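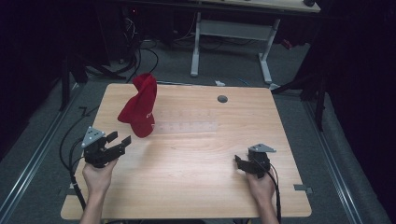

Cap task, head view. Two hand-held grippers at the table, cap at upper left.

Tuvedari Chores: data card and README

Maintained by Aranka Fodor and Viktória Vincze. Last revised 9th May.

Summary

Tuvedari Chores is a set of demonstrations of small household and shop-floor jobs, done by people holding a gripper in each hand. It was put together to test how far a policy trained on such demonstrations can get with soft goods, fasteners and packing. The short answer at this release is that rigid items in known positions are mostly within reach and cloth is mostly not. The longer answer is under Results.

Contents

The release holds 2,143 episodes. Of these, 900 are shop-floor jobs (sorting, bagging, putting parts into trays) and the remainder are household jobs. Each episode has one head view and one view per gripper, with gripper opening and pose logged alongside. A further 123 episodes were rejected at review and are kept in a separate folder named rejected, with a reason code for each.

Folder layout

episodes/ one folder per episode, numbered in order of acceptance
rejected/ same layout, plus reason.txt
splits/ train, validation and test lists
tools/ loader, viewer and the pose check script
calib/ intrinsics for every view, one file per session

Household tasks

The household part covers folding, hanging, stacking, wiping and putting away. Headwear is listed as its own task group. A baseball cap has a stiff brim and a soft crown, and the two need different grips. The brim can be pinched flat like card. The crown gives way under the pads and changes shape each time it is touched, so a grasp point chosen before contact may be of no use after it.

Start states were not standardised beyond "on the table". Caps may be flat, upside down, crushed or on their side. The episode metadata has a field called start_state, filled in by hand, and it should be treated as a rough guide only. Anyone training on start state should relabel it.

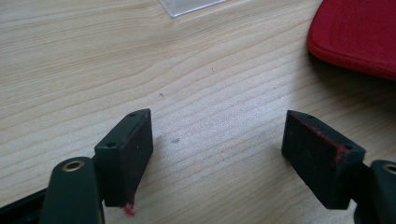
The fingers have flat pads on their inner faces and no tactile sensing. Contact has to be inferred from gripper opening and the wrist view. For thin cloth this is a weak signal: a single layer of cotton changes the closed reading by less than the logging step. Pads also pick up lint. We did not clean them between episodes, and users who crop or mask the wrist view should expect small changes in pad appearance over a session.

Results

Two baselines were trained, both called Skeltus in the code. Skeltus-A sees the wrist views only. Skeltus-B sees the head view as well. Both were run on the same two-arm bench, with three attempts allowed per start state.

Sorting rigid parts: both baselines usable without supervision on the test bench.
Bagging: B usable, A often misses the mouth of the bag.
Stacking cups and bowls: both usable if the items start upright.
Placing a cap brim down: B succeeds from flat starts and is unreliable from crushed starts. A tends to lose the cap when it leaves the wrist view.
Folding towels: neither usable. The first fold is often acceptable and the second is not.

Speed is poor throughout. No task was done faster than by the person who demonstrated it, and recovery after a dropped item is slower still. We would not put either baseline to work in a home. For parts sorting in a fixed cell, a conventional pick-and-place system remains cheaper to set up and easier to maintain.

Known problems

1. Pose drift. Long episodes show drift in the gripper pose. Run the check script in tools before training.

2. Head view timing. The head view may lag the wrist views by a frame. The loader corrects for this by default; pass --raw to switch it off.

3. Object out of view. In many household episodes the object lies at the edge of a wrist view or outside it during the approach. Such frames are not flagged.

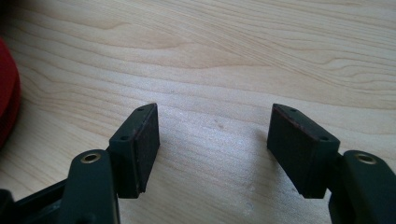

4. Operator bias. Most household episodes come from right-handed operators. The left gripper is used more for holding than for placing.

5. Naming. Episodes recorded before November use the older task name "tidy" for what is now split into "stack" and "put away". The split lists use the new names.

Loading

Unpack the archive, set TUVEDARI_ROOT to the folder and run tools/load_check. The check reads one episode from each task group and prints the stream lengths. A mismatch of one frame is normal with --raw.

Licence and contact

Free for research use. Commercial users should write to the maintainers first. Please report label errors with the episode number and the task name.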